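Student Work > Textiles and Home Studies > Reports
Search this site Enter keywords Go

Fitted sheets and repeated washing: a small test of shrinkage at the corners
Joar Sandberg, second-year project, Dusdale

1. Why I chose this subject

Fitted sheets are sold by mattress size, but the depth of the pocket is often printed in small type or left off the packet. At home we had two sheets of the same stated size and one of them would no longer stay on the mattress. I wanted to find out how much of this comes from shrinkage in the cloth and how much from the elastic wearing out.

My supervisor, Mrs Đorđević, suggested keeping to one fibre. I used 100 per cent cotton throughout. Blends are more common in shops now, so the results should not be read across to them.

2. Materials

The sheets came from two suppliers, Flestetti and Dranar. The Flestetti sheets have elastic all the way round the hem. The Dranar sheets have elastic at the corners only, with a plain hem between. I did not choose them for this difference, but it became the main point of the report.

Before the first wash each sheet was put on a bed and smoothed flat, and the hem was checked on all sides. 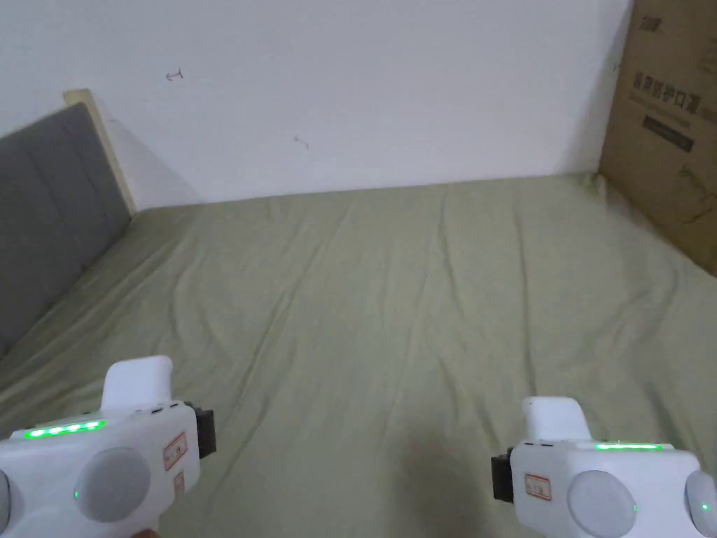

Fig. 1. Green fitted sheet on the bed.

3. Method

Each sheet was washed at 40 degrees with the same powder and no softener. It was dried on a line indoors, then left flat for 48 hours before measuring. I did not use a tumble dryer because the college one has no temperature setting I could record.

Length and width were taken between ink marks made 100 cm apart on the unwashed cloth. I measured from marks and not from edge to edge, as the gathered hem makes the edge hard to find. The elastic was tested by hooking a 3 kg weight to a corner and noting how far it stretched, and whether it went back.

Every measurement was made twice. Where the two did not agree I took a third and used the middle one.

4. Results

All the sheets shrank more in length than in width. Most of the loss came in the first wash, and after that the changes were small enough to be close to my measuring error. This agrees with what the textbook says about cotton relaxing when it is first wetted.

The elastic behaved differently. It changed very little at the start and then got steadily weaker. The corner-only elastic lost its pull sooner. 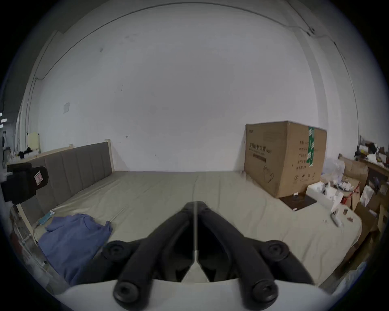
A sheet can therefore pass a shrinkage test and still fit badly. If the length is slightly short and the corner elastic is weak, the hem sits on the side of the mattress when it should be underneath, and it rides up when someone turns over.

5. Problems with the test

The ink marks faded and had to be sewn over with thread part of the way through. The thread may have pulled the cloth a little. The drying room was also colder in March than when I started, so drying took longer for the later washes.

I had too few sheets to say anything firm about either supplier. A sheet from another batch might do better or worse.

6. Further work

I would like to repeat the elastic test with a tumble dryer, and to include a deeper mattress. Mrs Đorđević has also asked for the raw measurements to be typed up, and these will be added as an appendix.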